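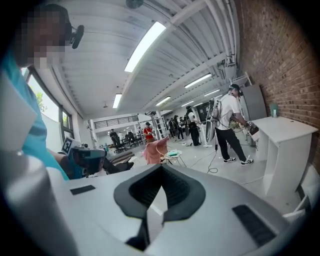 Figure 1. Member of staff in a teal short-sleeved shirt, Rulgate site.

3.2 Shift length and reported tiredness

Diary entries were collected at 4 sites (Pullach, Grolville, Lūse and Rulgate) from March onwards. After removal of duplicates, 3,873 entries remained. Each entry gave start time, end time, breaks taken and a tiredness score. Entries with no end time were kept for the break analysis only.

Scores rose with shift length at every site except Lūse, where rotas had been changed partway through. Up to 86 per cent of long shifts included a late break. Splitting the break in two had no clear effect on the final score (Table 2).

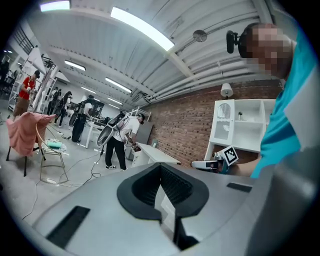
Figure 2. Member of staff leaning in, teal shirt, Rulgate site.

Scores were self-reported and may reflect mood as well as tiredness. Site was therefore entered as a random effect in all later models.

Related articles
Okeke K. Break timing and error rates in day work
Omoregie C. Rota changes and sleep: a diary study
Omoregie C, Okeke K. Missing end times in shift diaries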